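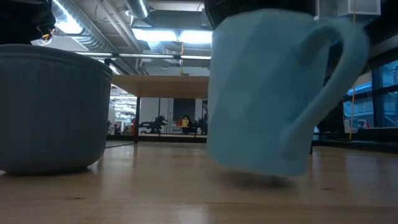
I signed up for the open afternoon at Lalum mostly because it was free and the building is a short bus ride from my place. I figured I'd get a cookie, look at a robot or two and be home for dinner. I ended up staying until they started switching off lights, and I spent nearly all of that time at one cell (there were others, I'm told, and I'm sure they're lovely).

Some background for anyone who doesn't follow this stuff. Lalum rents the big floor at Altcombe, the old industrial building by the rail yard, all ducts and pipes overhead with glass offices along one side. They do arm work on everyday dishes. Cups, bowls, mugs, the things in your own sink. I used to fix packaging machines for a living, so I'm the annoying visitor who wants to know how often you change the belts, and the woman running our group was very patient with me about it.

So, the morning start-up! I had always assumed you hit a button and off it goes. At this cell the first job of the day is wiping the grippers. Fingers get greasy from people handling them, and a greasy finger plus a glazed mug is how you end up sweeping the floor. They use plain rubbing alcohol and a lint-free cloth, let it dry, then open and close each gripper a few times with nothing in it and listen. She made us all be quiet so we could hear it. A good one makes a soft, even whir. She said a tired one has a little tick at the end of the stroke, and then she did an impression of the tick, and I knew exactly what she meant, I've heard that tick on a carton folder at three in the morning.

After the fingers come the bolts. Both arms sit on base plates, and the plates get checked with a torque wrench at the start of the week and again any time somebody bumps the table. There's a paint-pen line drawn across each bolt head and onto the plate, so if the line doesn't meet up anymore you can tell from a few feet away that something has crept. We did the same thing at my old job! I was weirdly happy to see it.

Then it's cables, and I could have talked cables all night. The rule at Lalum is that a cable has to have enough slack for the worst pose the arm can get into, and that's further than you'd think. They move the arm slowly by hand through its whole reach while a second person watches the loops. If a loop goes tight or catches on a joint, it gets re-tied on the spot. Their maintenance log had 74 entries in it when I got to flip through it, and 14 of those were cables. Gripper pads were the next biggest pile. One entry just said "who moved the table," with no follow-up.

About the table moving. The worktop is bolted to a frame of black aluminum extrusion, the kind with the slots, so you can slide a clamp or a bracket anywhere along it. Handy, but it also means anything can be slid by accident. After a bump they run a touch-off, where each arm goes to a few known spots and the software compares where it thinks it is with where it should be. The whole check takes 14 minutes if nothing is wrong. If something is wrong, get comfortable.

I asked about the wire stand, which looked like something from a kitchen store, and yes, it's more or less that. It gives them a second height to work at. Setting a mug down on flat wood is one thing, and setting it down on thin rods is a whole different problem, so the stand goes in and out depending on what they're practicing. 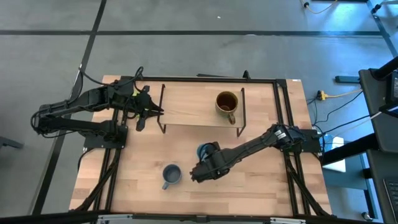

Walczak wrote to me after I posted the first half of this on the neighborhood board, and I'm pasting it in because it's better than what I had: You skipped the part that costs the most time, and that's the shoulder motor. On arms that size the shoulder carries everything, so it warms up first and it wears first. We log the temperature at the start of a shift and again after 90 minutes, and if the second number keeps climbing from one week to the next, we pull the joint before it quits on us. Swapping one is easy. Getting the arm to agree on where zero is afterward is the long part.

Fair enough, and I did skip it. I saw the shoulder housing and nodded at it wisely and moved on to the snacks.

The zero business came up again later, when somebody in our group asked what breaks the most mugs. I was sure the answer would be grip force. They said it's mostly setting down too early, so the mug gets let go a hair above the table, or too late, so it gets pushed into the wood. Both come back to the arm being slightly wrong about its own height. They buy their mugs from a seconds shop called Suvora and keep a crate of them under a bench, so a chipped one doesn't ruin anybody's day.

Spare parts live in a cabinet with labeled drawers: finger pads, screws, cable ties, two complete grippers ready to bolt on. The gripper swap is four screws and one connector, and they let a kid from our group undo the screws on a demo unit. He dropped one and we all got down on the floor to look for it, me included, with my knee. Found it under my own shoe.

If you go, the bus is the 67, get off at the rail yard stop and walk back toward the bridge, as the signs at Altcombe send you to the loading dock. They're doing another afternoon in April. Bring a sweater, and eat first, the cookies went fast.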